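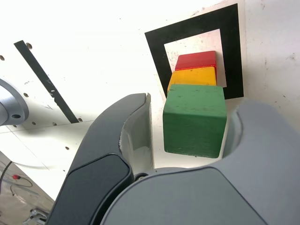 Toy Library Corner

September
By Tsehay Woldegiorgis

If you've borrowed from our block shelf lately, you'll know the painted wooden cubes are everyone's favourite, and they have the scuffs to show for it! Green, yellow and red, a bit speckled here and there, and I wouldn't repaint them for anything. I grew up with a tin of cubes much like them, and my own mum used to mark a square on the floor with black tape and ask us to build inside it, which kept us busy right through to tea.

It's still a lovely game. Put the red one down in the square, then yellow, then green on the very top, and let the little ones call out the colours as you go.
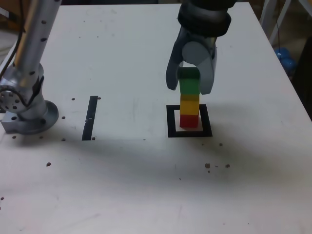

Once they have the hang of three, mix up the order, or make the square smaller (masking tape peels off the table more easily, by the way). The Gristberg sets come with 94 cubes in a drawstring bag, and you can keep one for up to 9 weeks if there's no waiting list.
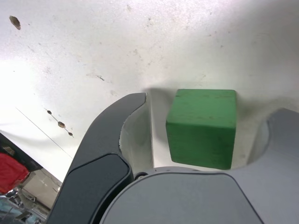 Brultik wrote in to say that a damp cloth and a bit of dish soap is plenty for grubby cubes, and please don't soak them, as the paint lifts at the corners and the wood goes furry.

Contact the Quintela Toy Library | © Quintela Toy Library | Back to top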